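Recounting the Lener ward by-election

The margin in Lener ward was 39 votes on 2,553 valid ballots. Under the town charter, a gap of less than two percent allows the losing side to request a recount, and Talha Kakakhel's agent filed the request on Friday morning.

A recount does not reopen the question of who was eligible to vote. It covers the ballots already accepted, plus the ones set aside as doubtful. There were 124 of those.

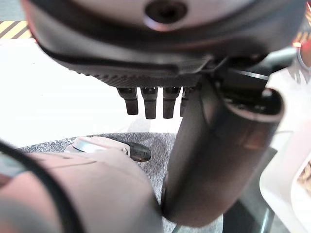

Dark gray shell, with the ribbed strip underneath.

Of the doubtful ballots, 109 came from the Dhanial Road precinct. Most had a mark that crossed the line between two boxes. The rule is that a mark counts if the larger part falls inside one box, and each side may object to the ruling on the spot.
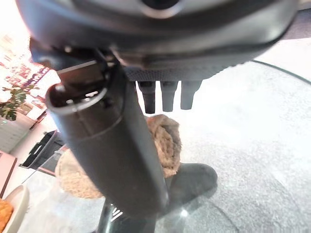

Objections are logged on a separate sheet and go to the county judge only if their number exceeds the final margin. I have read the sheet – it is shorter than the local talk suggests.

The resignation that caused the vacancy is a separate matter. The former councilman left over undeclared payments from Plendent, and the ethics file stays open whoever takes the seat.

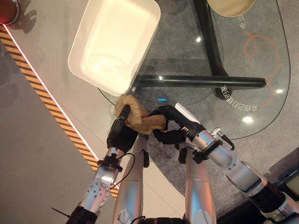
The council cannot vote on the Reruretti drainage contract until the seat is certified, so that item moves to the May agenda.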